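Capítulo 4. Cuando el robot entra en el turno

Marwa Ragab y Bouchra Metwally
1 de agosto de 2023

Vaciar una papelera, recoger un vaso del suelo, doblar una manta y dejarla sobre el sofá: pocas tareas de un edificio parecen tan fáciles de explicar a un compañero nuevo. Bastan dos frases y un gesto con la mano. Explicárselas a una máquina, en cambio, obliga a decirlo todo. ¿Qué cuenta como basura? ¿Un trapo arrugado en el asiento se tira, se lava o se deja donde está? ¿Quién responde si se tira algo que no debía tirarse?

En los capítulos anteriores hemos estudiado la automatización en la fábrica, donde las piezas llegan siempre por el mismo lado y las personas saben dónde no deben poner las manos. Ahora salimos de la nave y entramos en las salas de descanso, los vestíbulos y los pasillos. Es el terreno que más nos entusiasma de todo el libro, y también aquel en el que el estudiante descubre antes que un puesto de trabajo es mucho más que la suma de sus movimientos.

Seguiremos a lo largo del capítulo el caso de Skekevora, una empresa de servicios de limpieza con 214 empleados que en junio empezó a preparar robots móviles de dos brazos para la recogida de residuos ligeros en las oficinas de un cliente, Jevby. El proyecto es modesto en su alcance y por eso mismo se deja estudiar bien. La sala elegida tiene moqueta, un sofá con ropa encima, una papelera pequeña y un vaso de papel arrugado en el suelo: lo que cualquier trabajador del turno de tarde reconocería al abrir la puerta.

Los brazos terminan en pinzas de dos dedos. Un dedo humano se dobla, palpa y corrige sobre la marcha - la pinza se abre y se cierra, y todo lo demás hay que conseguirlo con la posición de la muñeca y con el orden de los movimientos. Conviene que el lector tenga presente esta diferencia cuando lleguemos al análisis de tareas.

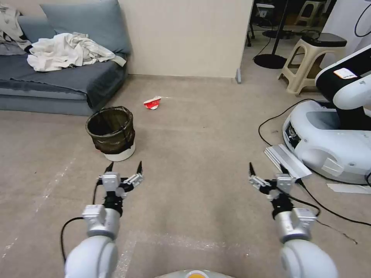

4.1 La tarea y el oficio

Siham Ramadan llevaba años coordinando los turnos de Skekevora cuando le pidieron que escribiera, paso a paso, en qué consistía limpiar una sala de descanso. Su primera versión ocupaba media página. La cuarta recogía 49 decisiones distintas, y muy pocas tenían que ver con la fuerza o la rapidez. Casi todas eran juicios: si un vaso está terminado, si una prenda es de alguien que va a volver, si merece la pena cambiar una bolsa medio llena.

Llamaremos tarea a la parte del trabajo que puede describirse por su resultado (el vaso está en la papelera) y oficio al conjunto de juicios que permite elegir la tarea adecuada en cada momento. La automatización empieza casi siempre por las tareas. Lo interesante, y lo que hace tan vivo este campo, es lo que le ocurre al oficio cuando las tareas se reparten de otra manera.

En el caso que nos ocupa aparecieron tres puestos que antes no existían con ese nombre. Ismail Mansour, limpiador de planta, pasó a preparar salas de ensayo y a decidir qué situaciones merecían practicarse. Asmaa Fahmy se encargó de revisar los intentos fallidos y de clasificarlos. La propia Ramadan negoció con el cliente los horarios en que robots y personas podían compartir una sala. Los tres conservaron parte de su jornada en el servicio ordinario, condición que pidieron ellos mismos y que la empresa aceptó después de dos reuniones bastante tensas.

4.2 Aprender de lo desordenado

Un error frecuente en los primeros ensayos fue colocar los residuos con demasiado esmero. Los técnicos ponían un vaso limpio, de pie, en el centro de la moqueta. Mansour insistió en que la basura de verdad está aplastada, tumbada, metida junto a la pata de un mueble. Un envoltorio de aperitivo arrugado no ofrece un borde claro por donde cogerlo; un plástico transparente apenas se distingue del suelo. Su lista de «suciedad creíble» se convirtió en el documento más consultado del proyecto.

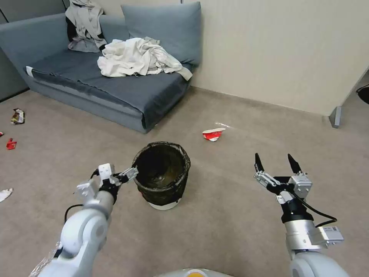

Figura 4.2. Sala de ensayo con residuos sobre la moqueta: un envoltorio, un vaso de papel aplastado y la papelera con la bolsa vuelta sobre el borde.

De las semanas de ensayo quedaron registrados 3.579 intentos de recogida. Fahmy revisó a mano 939 y propuso una clasificación por causas que usaremos en los ejercicios: fallos de percepción, fallos de agarre, fallos de depósito y, en una categoría aparte, aciertos inoportunos. Esta última nos parece un hallazgo magnífico. Recoger correctamente un papel que alguien quería conservar es un éxito para el brazo y un problema para el servicio, y solo lo ve quien conoce la sala y a la gente que la usa.

4.3 Preguntas que guían el capítulo

Proponemos leer las secciones siguientes con un puesto real en la cabeza - el propio, si se tiene, o el de alguien cercano. ¿Qué partes podrían describirse por su resultado? ¿Qué formación haría falta para supervisarlas en vez de ejecutarlas, y quién la paga? ¿Cómo se reconoce en el salario un conocimiento que hasta ahora no figuraba en ningún papel?

La sección 4.4 presenta el método de análisis de tareas y lo aplica a la media página original de Ramadan, que reproducimos completa.

Contenidos relacionados
- Capítulo 3. Células de montaje y distancias de seguridad
- Capítulo 5. Negociar el cambio: el convenio de Korkdale
- Caso práctico: turnos mixtos en los almacenes Alaoui
- Glosario de términos de robótica móvil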